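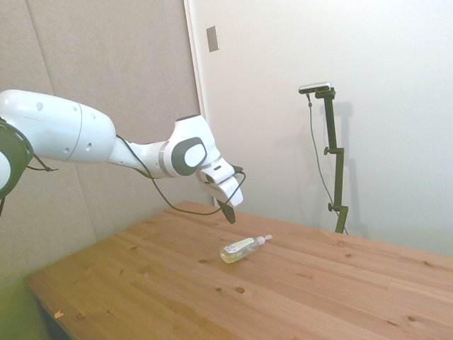
*Pump bottle on its side, arm above it. Table camera is on the stand at the back.*

**Ticket 383 - arm at the bottle table stops and waits for a person**
**Opened by:** Innes Innes, returns desk, Rastelcombe
**Status:** open, waiting on Vedex

Hi again! Splitting this off from my other ticket because that one turned into a long conversation about logins.

So the short version is that the arm does fine with pump bottles that are standing up, and then it meets one lying down and goes into hold with code 562. The screen says "operator confirm." I walk over, confirm, and it either carries on or gives me 562 again. On Friday I confirmed 46 times in one shift (I kept a tally on the back of a packing slip). I used to handle every one of those bottles myself, and I have to say that was less walking!

**What I tried**

- Restarted the Clolier software. Came back up fine, same code on the next lying-down bottle.
- Wiped the camera on the stand and checked both clamp knobs on the pole. Neither one was loose.
- Changed which way the pump points. With the pump toward the wall I get the hold less often, but I wouldn't swear to it.
- Peeled the label off a bottle in case the camera was getting confused by it. No change, and now I have a bottle with no label, sorry.
- Turned off the overhead light on my side. Worse, if anything. Turned it back on.

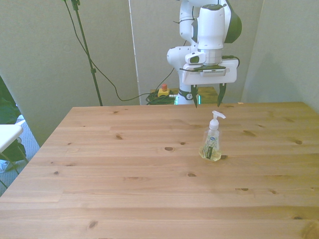

*Upright bottle, fingers open. Yellow stop box is at the far end of the table, left of the arm's base.*

**Reply from Paucar (remote support), pasted from email so it's all in one place**

> 562 means the grasp score came in under the limit. It's a setting, and we can lower it from here. Before we do, can you tell us how often the arm drops a bottle it was confident about? Also please don't reach in while the hold is showing. Use the stop first.

Okay, so on the drops: 5 since the start of October, all of them clear bottles, none broken. I don't have a number from before that.

On the reaching in - yes, guilty. The thing is, the stop is at the far end by the base and I'm usually at the front sorting the next tote, so to stand up one bottle I go all the way around, press it, come all the way back, fix the bottle, then go around again to reset. Could we get a second stop button on my side? I asked at the install and was told to put in a ticket, so please count this as the ticket.

**The part that isn't really a bug**

I don't know where else to write this, so it goes in here. When this was set up we were told the desk person would be free for inspections, the actual looking at pumps and seals, and I was excited about that because I'm good at it! What I've got at the moment is two minutes of inspection, then the beep, then two more minutes. I've lost my place in a tote more than once and had to start it over. If the arm could push the ones it isn't sure about to one side and keep going, I'd clear them all together before lunch and again at 3:30. That would help me more than lowering the limit.

**Still open**

- Vedex: can it skip and set aside instead of holding?
- Vedex: price and lead time for a second stop button
- Paucar: leave the limit alone until we hear about the skip option, please
- Me: keep tallying 562s, and write down which way the pump was pointing each time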